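Home | Forums | New posts | Members | Search

We use cookies to keep you signed in and to remember which threads you have read. Accept | Manage choices

Category: Home servers and second-hand kit > Motherboards, sockets and memory

Thread: Old green server board, do I re-seat the CPU or leave well alone?

pumphrey_attic
Jul 1, 2019

Hello all, and apologies in advance for the length of this, my other half says I can't ask for the time without giving a history of clocks.

I've taken on a second-hand server board to replace the tired desktop that has been running our family file store from the cupboard under the stairs. It came out of a Fludport rack machine that was being cleared from an office, and I paid 40 pounds for it with the processor already fitted but no cooler and no memory. It's a big green thing, far more crowded than any board I've handled before, and I've been happily reading up on it in the evenings with a pot of tea.

My question is a simple one, I hope. The processor is sitting in its socket with the metal bracket round it and two of those thin wire levers. I've only ever dealt with ordinary desktop sockets with the one lever, so I'm nervous of it. Should I open it up, lift the processor out and look at the contacts before I put a cooler on? Or is it better to trust whoever fitted it and leave it be? I have a tube of Darkero paste, a soft brush and a decent wrist strap, and I'm in no hurry at all.

Thank you for any thoughts, this forum has already saved me from at least one silly purchase.

solder_and_scones

Welcome! What a nice project, and a cupboard under the stairs is a fine home for a server so long as you leave it some air.

My own view is that you should open it. A board out of an office clearance has been in a van, on a trolley, under somebody's arm and on a shelf, and I like to know what's under the lid before I put power through it. I've done a fair few of these now and the two-lever sockets are perfectly friendly once you have the order in your head. One lever comes up first, then the other, then the frame hinges up, and you go backwards through it to close. On most of the ones I've met there's a little mark by each lever to tell you which goes first, but do look up the manual for yours, as they aren't all the same.

Lift the processor straight up by its edges and put it somewhere clean. Then get a good torch and look across the socket at a low angle. If the contacts are all even the light makes a tidy pattern, and a bent one shows up as a break in the pattern. Take your time over it and have a biscuit first so your hands are steady.

gregarious_heatsink

I'm going to disagree, I'm afraid, and I say it with great affection for solder_and_scones who helped me no end with my own build last November.

If it was working when it was pulled, opening the socket is the single most risky thing you can do to it. Those contacts are tiny and soft. I bent two on a board that had been running quite happily for years, purely because I wanted a look, and I've regretted it ever since. My sleeve caught the corner of the processor on the way back down and that was that. I spent an entire evening with a sewing needle and a magnifying glass, and the board never again saw more than half its memory.

Clean the old paste off the lid with a bit of isopropyl on a lint-free cloth, put the new paste on, fit the cooler, give it one stick of memory and see if it starts. If it does, you've lost nothing. If it doesn't, then by all means open it.

pumphrey_attic

Thank you both, I now feel thoroughly torn! I did ask the seller and he says it was "working when last used", and we all know how much comfort to take from that.

I've had it out on the bench again with the lamp over it. The lid on the processor is pale and flat, with a thin teal-blue strip of the processor itself showing at the edge, and the bracket round it is silver with rounded corners. The wires of the two levers come away from the bracket in different directions, one from the upper left corner of the socket and the other from the lower right, as I was looking at it. The memory slots are black, with a bank of them on either side, and the little latches I've been fretting about are white plastic. 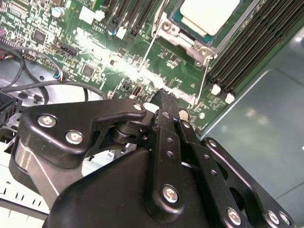
I've been reading the memory section of the manual as well and that has given me a second worry. It's very particular about which slots are filled first, and the numbering seems to run away from the processor on one side and towards it on the other, unless I'm holding the diagram upside down (which has happened). Does it really matter with just the one stick for testing?

cable_tidy_mum

Yes, it really does matter! I lost a weekend to precisely this. Mine would light up and spin its fans and do nothing else, and I was all ready to send it back in a temper when my brother-in-law moved the stick along to the slot the manual had been asking for all along. It came straight up. Server boards are fussy in a way that the home ones aren't.

On the latches, do be gentle with them. Old white plastic goes brittle with heat and I've had one snap clean off in my fingers. Open each one slowly with your thumb, with a finger of the other hand supporting the end of the slot, and don't force it past where it wants to stop. If one does break it isn't the end of the world, the stick will often hold perfectly well without it.

As for the processor, I'm with gregarious_heatsink. Leave it shut.

solder_and_scones

Outvoted already — how quickly they turn on you!

I'll stand my ground a little, though. The trouble with "try it and see" is that a bent contact doesn't always stop a board from starting. Sometimes it starts beautifully and then one bank of memory goes missing, or a network port drops off every few days, and you spend weeks blaming the cables. For a family file store I'd want to know. People put their wedding photographs on these things.

I do take the point about sleeves. Roll them up, take off your watch, and if you wear a lanyard or a long necklace put it in another room.

fenland_tinkerer

I hope you don't mind me joining in, I mostly read and seldom post.

I look after a few of these boards for a local history group, and what I do sits between the two of you. I leave the socket shut, start it with one stick in the right place, and then move that same stick through every slot in turn. It's dull work and it takes a good part of an afternoon, since these boards can be dreadfully slow to get going. But if every slot sees the stick, I'm content that the contacts for the memory are sound and I never open the socket at all. If one slot won't play, I open it up and look.

It won't catch everything. It does catch the commonest fault I come across, and the only tools wanted are patience and something on the radio.

gregarious_heatsink

That's a very sensible way of going about it and I wish I'd known of it before the sewing needle.

One more thing for pumphrey_attic, what cooler are you planning on? Some server coolers screw straight into the posts by the socket bracket and some want a plate underneath, and the ones sold as fitting "all server boards" very often don't. Check the spacing of the holes before you spend anything.

pumphrey_attic

I had my eye on the Clorkero tower one, the plain version without the lights, as it's going to live in a cupboard and only the hoover will see it. I measured the space inside the case and I've 12 millimetres to spare at the top, which felt generous until I remembered the cables.

I do like fenland_tinkerer's plan very much. I think I'll clean the lid, fit the cooler, and work through the slots with a cup of tea and a pencil to tick them off. The stick I've borrowed is registered memory, which the manual says it wants, so that at least should be right.

cable_tidy_mum

Twelve is tight but I've managed with less. Run the thick power cable round the back before you put the board in, you'll never get your hand down there afterwards, and I speak as someone with small hands and a large vocabulary.

Also please start it on the bench before it goes anywhere near the case. Lay it on something that doesn't conduct. Mine goes on an old wooden breadboard that I'm no longer allowed to use for bread.

solder_and_scones

Seconded on the bench test. And I'll concede that the slot-by-slot method is a good one, though I'd still have the lid up. When you put the paste on, go easy. A small blob in the middle is plenty on most of them, perhaps a touch more if the lid is on the large side, and let the cooler spread it for you. Do up the screws a little at a time and work across the corners, so it goes down level.

Ignore the first temperature you see, by the way. Let it do some proper work for an hour and then look. Mine settles at 62 degrees under load in a cupboard very like yours and has done so for ages without complaint.

pumphrey_attic

All noted, and copied into the back of my notebook. The cooler is ordered and I've been told the breadboard is available on the strict understanding that I buy a new one. I'll come back and report once I've been through the slots, good or bad.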